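Notebook, May 22, 2024

Packing bench, appliance aisle, morning. Main job was the 40 returns for Grisuvbridge that had to be resealed before the afternoon trailer. The case sealer won't take anything that has already been opened, so returns still come to the bench and get done by hand. Jeden's rep says the August update will change this. I have written that down before.
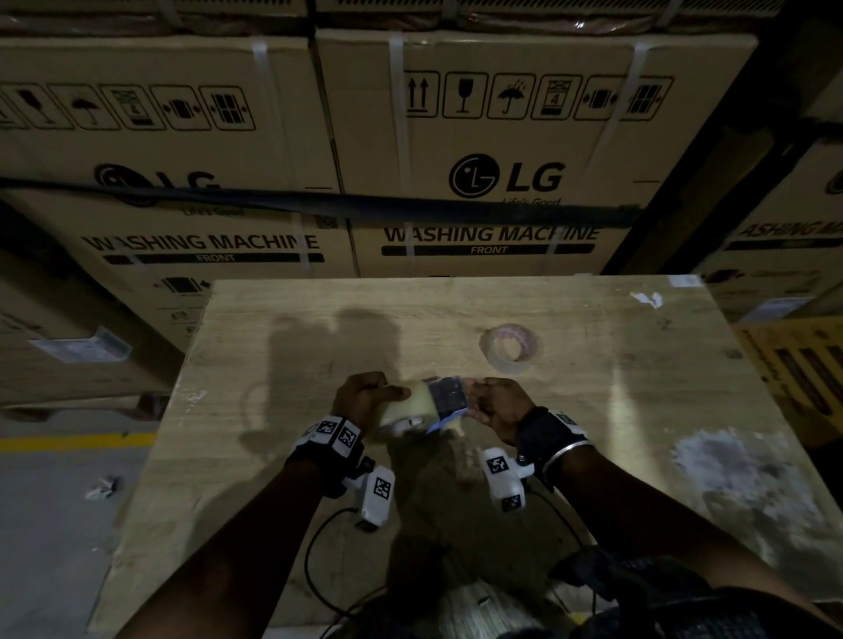

Packing and Returns, Prarnau Warehouse 2

The sealer has been live on the main line since winter. Last week it did 2,510 cartons, nearly all small parts and accessories. Before it came in there were four people taping on each shift. Now there are two, and they mostly do what the machine rejects. The other two went to goods-in. Deolinda Figueiredo stayed at the bench by choice.

Notes from talking to her at break:

- The work is lighter on the shoulders but less even. Long gap, then a pile of rejects all at once when the line stops.
- She misses having people to talk to. The bench is too far from the line to hear anyone.
- Everything that reaches her is odd in some way, so she can't get into a rhythm.
- She would like to be told when a batch is coming. At present she finds out when the pallet turns up.

The last one we can fix. The sealer already logs its rejects, so Marulanda should be able to send that count to a screen at the bench. Asked them for a price.

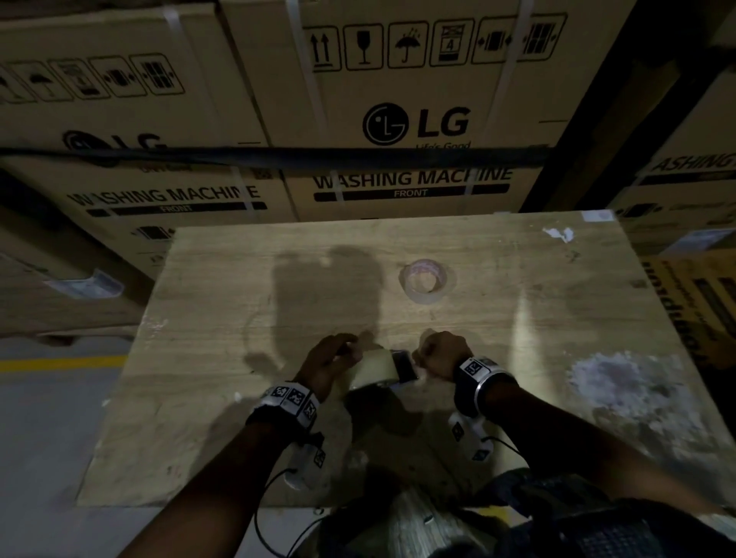

Tape: the hand dispensers and the sealer are on separate orders, and the hand rolls nearly ran out on Monday. Purchasing had cut the order when the machine arrived and it was never put back up. Have asked for the old quantity until we know what returns look like over the summer.

Rota: goods-in wants to keep both of the people who moved. Fine in a normal week. When the sealer is down we need them back at the bench, and one of them hasn't taped since the change. Suggest a half shift each fortnight to keep their hand in.

To do
Chase Marulanda about the screen
Ask Jeden what "opened carton mode" covers, in writing
Sand down the bench top or get a new one
Show Deolinda the draft rota before it goes up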